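Lecture 9: Pose Tracking for Hand-Held Grippers
Instructor: Benjamín Valdebenito 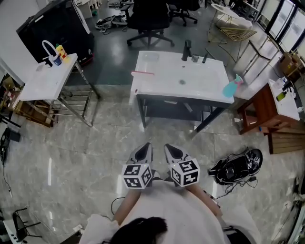
Fig. 9.1. Head view with two hand-held grippers; each carries a cube with square fiducial markers.

9.1 Problem
Given a head-camera stream, recover the 6-DoF pose of each gripper at every time step. The result is used as the action label for policy training, so errors here pass directly into the controller.

9.2 Frames
H – head camera
C – marker cube
G – gripper tip
The detector returns T_HC. The offset T_CG is fixed and comes from calibration. Then
T_HG = T_HC · T_CG
Write the subscripts in full in your homework. Most lost points last term came from an inverted transform.

9.3 Why a cube
A single flat marker seen nearly head-on has two pose solutions with similar reprojection error. Two or more visible faces give non-coplanar corners and remove the ambiguity. Solve PnP on all detected corners jointly; do not average per-face poses.

9.4 Dropouts
Faces are lost to motion blur, glare and occlusion by the forearm. In the Stotdale recording, 1,449 frames were processed and 1,032 gave a valid pose for both cubes. Fill gaps of up to five frames with slerp on rotation and linear interpolation on position. Longer gaps are cut – do not extrapolate.

9.5 Exercise
Run the Sterkeo solver on frames 600 to 604. Plot reprojection error per cube and report which faces were used in each frame.

Reading: course notes, Cáceres chapter, sections 2 and 4.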